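**Weler opens its shared workroom at Ekero after August refit**

9/30/24 – Weler is pleased to announce that its shared workroom in the Ekero building is open for bookings again. The room was closed during August for painting and for new furniture, and members can use it from this week.

The size of the room stays the same, 218 square meters. The work was planned together with the design office Toivonen, which wanted to keep one open space where people can stand and work near each other.

"Our members asked for a simple room, and a place to sit down when the work takes long," said Wahyudi Kwok, manager of Weler. "We did not want to fill it with too many things."

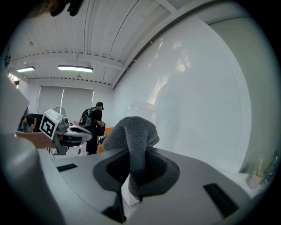

*People at work in the shared room at Ekero, with a round fan behind.*

The room has no fixed seats. Each group brings its own tools and takes them away at the end of the booking. One booking can be for up to 30 persons and the shortest time is 3 hours.

For the rest area, Toivonen selected strong colors against plain walls. The ceiling was kept open, so the beams and the ducts stay in view and are painted white. Some items for the room are still in their wrapping and will be put in place step by step, without closing the room again.

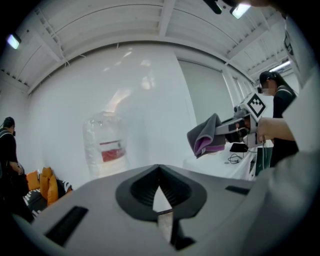 *The sofa with orange cushions, and a tall item in clear plastic by the white wall.*

Members of Weler can book at the reception desk or by telephone, extension 1223. Groups who are not members are also welcome, but they must first send a short description of their activity. The storage shelves, supplied by Bravari, will be offered to members at a later date.

**Press contact:** Wahyudi Kwok, Weler, extension 1223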